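Old Dell tower beeps and won't boot after I moved it

Posted by Mohit Chaturvedi, February 21, 2023

Moved apartments, carried the tower down 2 flights, now it just beeps at me. Fan spins, no picture on the monitor. It worked fine in November. Don't want to spend $159 on a used one from Gollo if I can help it. Took the side off and don't know what I'm looking at.
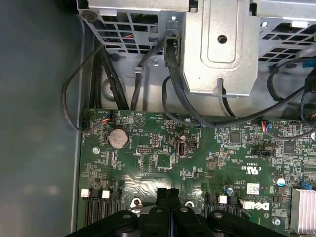 2 replies

Kamol Sitthichai
Probably memory worked loose in the move. Unplug from the wall, hold the power button for 30 seconds, then pull the sticks and push them back in till the clips snap. One stick at a time, try each slot. Also count the beeps and look up teh pattern for your model, that tells you way more than the fan does. If it's still dead check the power plugs going to the board, mine had one half out and I lost a whole evening to it.

Prapai Chuensuk
had this last year. was the little battery for me, cheap at any drugstore. clock will be wrong after so reset it. no idea about beeps tho, mine didnt beep. my sister says just buy the Gollo one lol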